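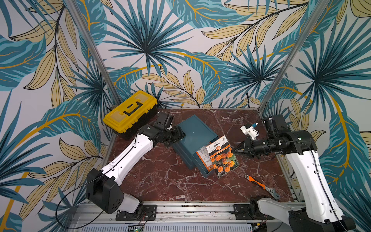

Gripper fault on the two-arm cells: frequently asked questions

What happened?
In September a gripper on one of the two-arm cells at our Idton site kept closing after it had already taken hold of an item. The item was crushed and the arm pulled a drawer box across the table. No one was hurt. A check of the logs found 36 similar events on other Gallton cells.

Which cells are affected?
Rail-mounted two-arm cells running the Mangundap control package, release 239. Single-arm cells use a different gripper driver and do not have the fault.

What causes it?
The gripper reports its motor current to the controller, and the controller stops closing when the current reaches a set limit. In release 239 that reading could freeze if the arm cable was disturbed during a move. The controller then worked from an old value and kept driving the fingers.

How do I know if my cell has the problem?
Look for "stale current" in the event log. You may also see fingers that stay shut after a release command, or crease marks on paper packets and thin cartons. A clean log does not rule it out. Logging for this fault is off by default on older cells.

Can I keep running?
Yes, at reduced grip force, with both arms limited to slow mode. Stop using the cell if you see the log entry even once. Drawer tasks should wait until the update is installed, as the arm can drag the whole box if it fails to let go.

The gripper is stuck closed on something. What do I do?
Press the emergency stop and wait for the joint brakes to set. Switch off power at the cell, then open the fingers with the manual release screw. Do not pull on the packet or reach between the two arms while power is on. Remove hand tools from the table before restarting.

Does the update fix it?
Release 240 checks the age of each reading and stops the arm if it is too old. We ran 1,000 pick-and-place cycles at Watau with the cable moved on purpose, and every frozen reading led to a stop.

Do I need to replace the cable?
Only if the jacket is worn or the plug feels loose. Check for slack near the shoulder joint, and make sure the cable can't catch on the rail.

How do I report another event?
Save the log before you restart the cell and send it to Gallton support with the cell serial number and the task name.

We use cookies to improve your experience on this site. Accept | Manage settings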